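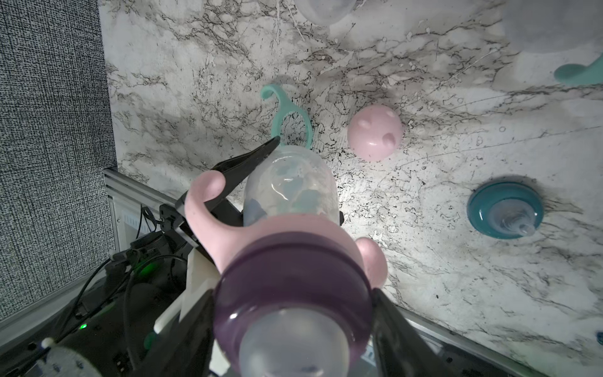

How to Sterilize Baby Bottles by Boiling

Wash your hands and clear the counter first. Take each bottle fully apart, including the ring, nipple, valve and any handles that come off.

1. Wash every part in hot, soapy water with a bottle brush. Rinse under the tap.

2. Check the maker's leaflet to see that all the parts can be boiled.

3. Put the parts in a large pot and cover them with water. A 300 ml bottle needs a deep pot. Push out any trapped air so nothing floats.

4. Bring to a rolling boil and keep it there for 5 minutes.

5. Turn off the heat. Lift the parts out with clean tongs and set them on a fresh dish towel to air-dry. Don't wipe them.

6. Put the bottles back together with clean hands and store them in a closed cabinet.

Look over the nipples each time. Throw out any that are sticky, cracked or torn.

Updated November 14, 2022
Katlow Home Guides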